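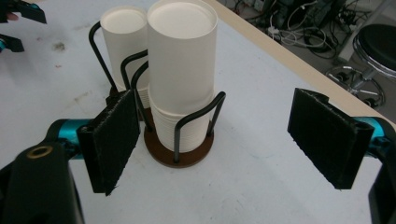
Fostura HG-2 Hand-Held Gripper – Pad Replacement and Care

The HG-2 uses two flat rectangular finger pads faced in fuzzy black material, one on each arm segment. The facing is a wear part. Thin-walled goods such as nested paper cups are the usual reason customers choose it over bare metal, and they are also a good test load after service. Slightly frayed pad edges, as on both fingers with the cup dispenser between them, are normal in a pad that has been in use. Fraying that reaches the gripping face is cause for replacement.

What the kit contains
Pad kit 742 contains one left pad, one right pad, eight screws and a driver bit. Pads are sold in pairs only. Do not fit a new pad opposite a worn one. The difference in thickness shifts the closing line off center and the finger calibration will not hold.

Part numbers
Pad kit, standard facing: 742
Arm segment, left or right: 700
Screw pack: 446

Replacing the pads
1. Open the fingers fully and disconnect the gripper from its battery.
2. Remove the screws from the left pad and slide it off the arm segment.
3. Clean the mounting face with a dry cloth. No solvent.
4. Seat the new pad flush and start all screws by hand before tightening any of them.
5. Tighten in a cross pattern until snug. The arm threads are easily stripped.
6. Repeat on the right side.
7. Close the fingers slowly. The pads should meet along their full height with no light between them.
8. Run the finger calibration from the service menu.

If the pads meet at the tip first, loosen the screws on one side, press the pad back against its seat and tighten again. If the gap remains, the arm segment is bent and should be exchanged. Bending it back by hand is not covered by warranty.

Care
Brush the facing at the end of each shift with the nylon brush supplied with the gripper. Paper dust packs into the fibers and lowers grip on smooth surfaces well before the pad looks worn. Vacuuming is acceptable. Compressed air drives dust into the housing and should be avoided.

Inspect the pads every 600 operating hours. Check the screws at the same time – a loose pad wears along one edge and will need early replacement.

Compatibility
Fits all HG-2 units. Earlier Pisex grippers use a different hole spacing and need adapter plates, available from Verhoeven on request.

Service contact: Orsolya Hegyi, Lostholm workshop. Spare parts orders: Lai-ching Tse. Orders received before noon ship the same day, except in August.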